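Vurncombe Archive Help Desk
Home | Open Tickets | Closed Tickets | Knowledge Base | Scans | Log In

Ticket 262: Floppy drive reads side 0 only after belt replacement
Status: Closed
Category: Hardware / Disk drives
Machine: Clurstead 4 desktop, 64K, single internal drive
Opened: August 14, 2021

Original report

The drive in this machine is the belt-driven Hidmont full-height unit, double-sided, 40 tracks. It had been in storage and the belt had gone to tar. I cleaned the spindle pulley and the motor pulley with isopropyl alcohol, fitted a new flat belt, cleaned both heads with a swab, and put a thin coat of light oil on the head rails.

After reassembly the machine boots from the system disk. Directory listing works. Any file that spills onto side 1 gives DISK ERR 4 after five retries. Single-sided disks are fine in both directions, read and write. Formatting a blank as double-sided stops at track 0, side 1, every time.

Already tried:
- Three different system disks, all known good in another machine
- Reseating the 34-pin cable at both ends
- Cleaning the upper head a second time
- Swapping the controller card with the one from the spare chassis

No change from any of these.

Reply 1, support

Error 4 on this controller means that no address mark was found before timeout. It doesn't separate a dead head from a bad side select signal or a speed problem. Side 0 reads cleanly, so speed is unlikely to be the main fault, but check it anyway. A new belt that is slightly too thick will run the spindle fast.

Please post the following:
1. Spindle speed from the strobe disc on the underside of the spindle pulley. It should be 300 rpm, with the bars standing still under mains-powered light. Use the ring marked for your line frequency.
2. Voltage on pin 32 of the drive connector with the machine idle, and again while it is trying to format side 1.
3. Resistance of the upper head, measured at the small plug on the logic board with the plug disconnected.

Don't adjust the radial alignment or the track 0 stop at this stage. If the lower head is reading commercial disks, those settings are good, and you will lose your reference by moving them.

Reply 2, reporter

Speed: bars drifted slowly forward. I adjusted the trimmer on the motor board until they stood still. Side 1 still fails.

Pin 32: 4.8 V idle. It drops to 0.2 V when the format reaches side 1.

Head resistance: I didn't know which pins to measure. The plug has five wires. The lower head plug looks the same, so I measured both across every pair. The lower head gives a reading on every pair except those involving the black wire. The upper head gives the same values on most pairs, but the pair from yellow to red is open.

Reply 3, support

Pin 32 is active low, so your controller is asking for side 1 correctly and the signal is reaching the drive. The controller card, the cable and the side select line can be left alone from here on.

On this head, red is the center tap and yellow is one end of the read/write coil. Black is the shield and should show open to everything else. An open circuit from yellow to red means either a broken coil or a broken wire. You say most of the other pairs match. Did you get a reading from yellow to the white erase wire? If so, something in the measurements doesn't agree, and it should be repeated with the probes on the crimp contacts and not on the wire insulation.

The usual place for a break on the Hidmont drive is where the upper head leads pass under the metal clamp on the carriage arm. The arm lifts each time the door is opened, and the leads flex at that one point. Cleaning the upper head often finishes off a wire that was already down to a few strands, especially if the arm was lifted higher than the door mechanism would lift it.

Test: leave the meter connected from yellow to red, and move the bundle gently near the clamp with a plastic tool. Don't raise the arm by hand. If the reading comes and goes, it is the wire.

Reply 4, reporter

Repeated on the contacts. Yellow is open to everything, including white. The first set of readings was wrong.

Moved the bundle at the clamp. Nothing for a while, then a reading of 18 ohms when the bundle was pushed toward the rear of the drive. It went open again when released.

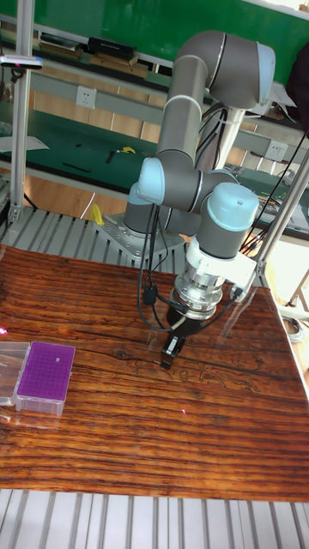 Is it possible to splice this, or does the whole carriage have to be replaced? The only carriage I can find is in an Ikeda drive, which has the same style of arm but a different part number.

Reply 5, support

Don't use the Ikeda carriage. The arm is mechanically close, but that is an 80-track drive and the head gap is narrower. It would have to be aligned from scratch, and disks written on it would not be reliable in other 40-track machines.

The wire can be spliced. Procedure:

1. Power off, remove the drive, and take off the logic board. Note which head plug is which before pulling them.
2. Put a folded piece of lint-free paper between the heads.
3. Remove the single screw holding the clamp. Lift the clamp off without pulling on the bundle.
4. Find the break in the yellow wire. Cut back to clean copper on both sides.
5. Bridge it with a short length of fine stranded wire. Use a small tip and keep the contact time short. The head side of the wire ends on a flex tab that will lift if it gets hot.
6. Insulate with the thinnest heat shrink you have. Stagger the joint so that it does not sit under the clamp.
7. Leave a small loop of slack behind the arm, then refit the clamp. Step the carriage by hand from track 0 to track 39 and check that the loop does not touch the spindle or the index sensor.

Measure yellow to red again before refitting the board. You want 18 ohms, steady, through the full travel of the carriage.

Reply 6, reporter

Done. Steady reading at both ends of travel. Format completes on both sides. Wrote and verified 800 sectors with no retries. Two of the original disks still give errors on the outer tracks of side 1, but they give the same errors in the other machine, so I am treating that as bad media.

Speed rechecked after an hour of running and the bars are still standing.

Resolution

Cause: open yellow lead, upper head, at the carriage clamp. Spindle speed slightly high after the belt change, corrected, not related to the fault.
Fix: lead spliced and rerouted.
Parts used: hookup wire, heat shrink.
Knowledge base entry for Error 4 updated to include the head lead test before controller swap.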